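Chapter 4
Parallel Jaws and Soft Loads

Rigid parts forgive a poor grip. Fabric does not - it folds, slides and bunches before the jaws have finished closing. This chapter builds the Stemholm hand tool on a home bench, starting with the finger linkages and ending with a grip test of 500 closures. 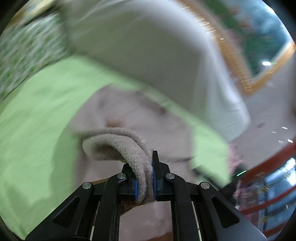 Figure 4.1. Knit fabric held between the blue pads of the hand tool.

Both fingers must close evenly on the load. Check the linkage for play before fitting the pads, and tighten each pivot only until side movement stops. Akosua Annan's first build, logged in February, failed at closure 39 when one pivot backed out.

Section 4.1 covers cutting the plates. Readers using the Lyimo kit may skip to Section 4.2.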